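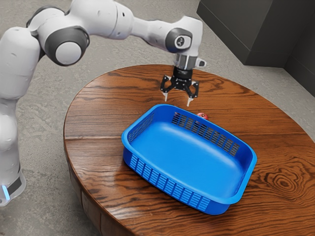

客室制御システムの更新に伴う暗証番号式錠の運用について
宿泊施設設備担当者フォーラム > 客室設備・入退室管理

投稿者:setsubi_kanri
当施設は客室数32の宿泊施設でございます。9月に客室の錠をStallelの暗証番号式へ更新する計画があり、予約管理にはTandatonを使用しております。更新後は、チェックイン時に番号を自動発行し、チェックアウト時刻の午前10時に失効させる運用を想定しております。同様の構成で運用されている施設がございましたら、失効時刻の設定および延泊時の取扱いについてご教示ください。

投稿者:kita_frontdesk
当館では同じ組合せを採用しております。失効時刻は予約情報に連動いたしますが、フロントで延泊を登録しても、錠側への反映までに8分を要した事例がございました。そのため延泊の受付は失効の前までとし、館内規程に明記しております。

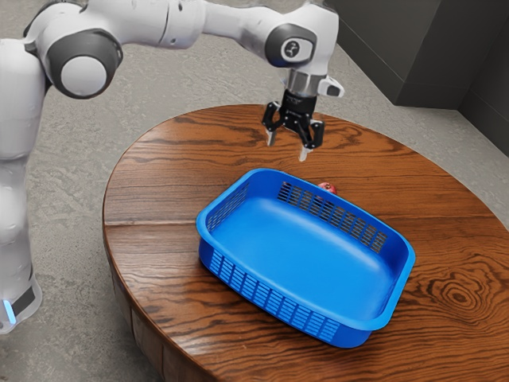 なお、清掃担当者用の番号は宿泊者用とは別の系統で発行し、月ごとに変更しております。共用の番号を長期間使用することは、入室記録の管理上、お勧めいたしかねます。

返信 3

投稿者:soylu_user600
異なる意見を申し上げます。当方は客室数600の施設にてSoyluのカード錠を使用しておりますが、暗証番号式への全面移行は見送りました。番号を失念されたお客様への再発行対応が夜間に集中し、本人確認の手順が煩雑になるとの判断によるものです。小規模施設であっても、カードの併用をご検討いただくべきと考えます。

投稿者:kita_frontdesk
ご指摘の点は理解いたしますが、客室数32の施設にカード発行機を併設する費用は軽微とは申せません。当館では再発行の際に予約番号と登録電話番号の双方を照合しており、夜間も一名で対応できております。施設の規模を考慮せずに併用を前提とすることには、賛同いたしかねます。

投稿者:soylu_user600
費用面については承知いたしました。ただし、電話番号の照合のみでは同室者からの依頼に対応できません。宿泊約款または利用規則において、番号の再発行を受けられる者の範囲を定めておく必要があるものと存じます。この点は錠の方式にかかわらず共通の課題です。

関連資料:通信障害時における客室錠の取扱い
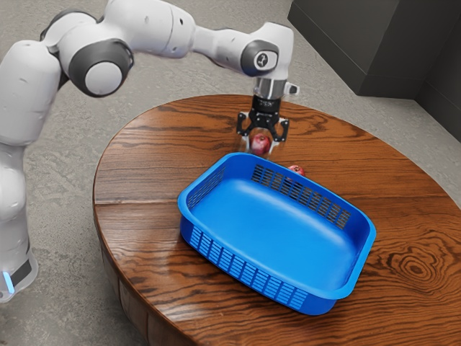 文・掲載:フォーラム運営事務局

通信が途絶した場合の動作は、錠本体に番号を保持する方式と、サーバーへ都度照会する方式とで異なります。導入にあたっては、停電時および通信障害時の解錠手段を書面で確認のうえ、非常用の物理鍵の保管場所と持出しの記録方法をあらかじめ定めてください。

投稿者:setsubi_kanri
皆様、詳細なご回答をいただきありがとうございます。運営事務局の資料も拝読いたしました。販売代理店に照会したところ、当施設に納入予定の機種は番号を錠本体に保持する方式とのことでした。電池の交換時期の通知についてもお伺いしたく存じます。中継装置にはBalloを予定しております。

投稿者:hoshu_tanto
当方はBalloの中継装置を使用しております。電池残量の低下は管理画面に表示されますが、初期設定では電子メールによる通知が無効となっておりました。

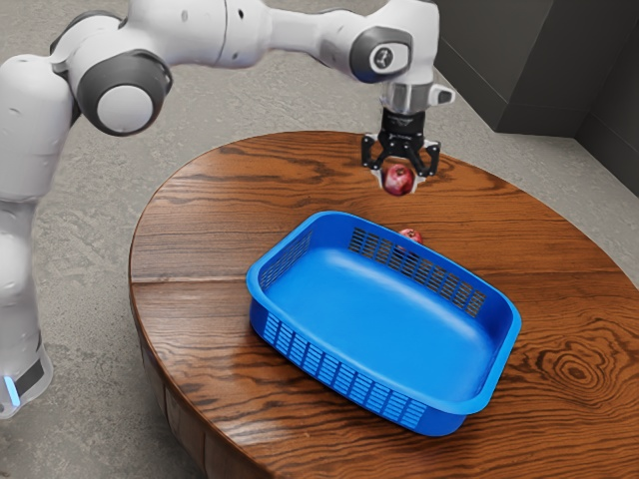

設置後に通知先を登録し、試験送信を行うことをお勧めいたします。また、残量の表示だけに依拠せず、客室点検の際に全室の電池を一斉に交換する運用としております。交換日を台帳に記載しておくと、不具合発生時の切分けが容易になります。

投稿者:kita_frontdesk
一斉交換は確実ですが、使用頻度の低い客室では残量のある電池を廃棄することになります。当館は個別交換としております。

投稿者:setsubi_kanri
ご意見を踏まえ、初年度は一斉交換とし、次年度以降の方式は台帳の記録により判断いたします。再発行を受けられる者の範囲につきましては、利用規則の改定案に盛り込む予定です。延泊の受付期限も同案に記載いたします。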